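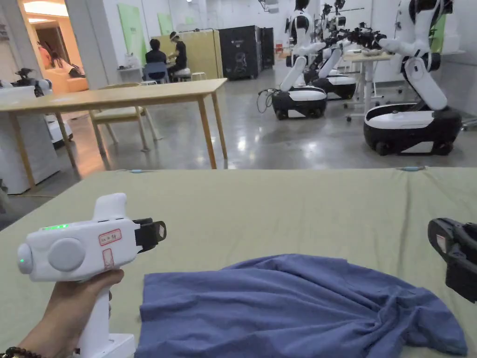 Por la redacción de Mumeo

Cómo leer un libro sobre gasoductos sin perderte

¡Las historias de la energía enganchan muchísimo! Antes de empezar, dibuja un mapa con los países productores y los de tránsito.

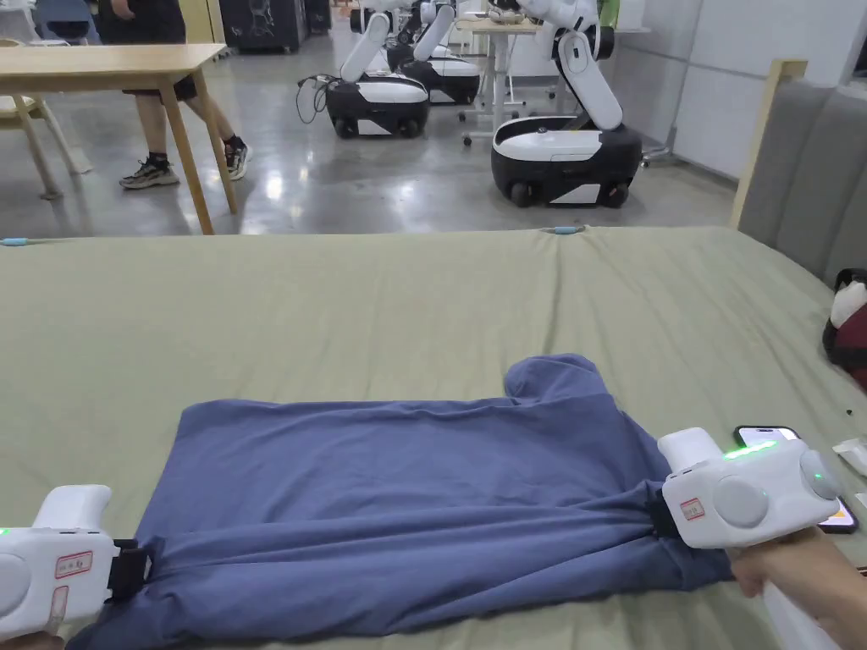 Luego anota en fichas cada contrato: quién vende, quién compra y por cuántos años (yo uso 2 colores).

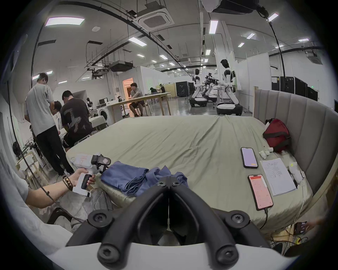

Los capítulos sobre precios piden calma. Lee 20 páginas y para. Si las fechas ya te parecen tan arrugadas como esa prenda azul, vuelve al mapa y sigue el tubo con el dedo.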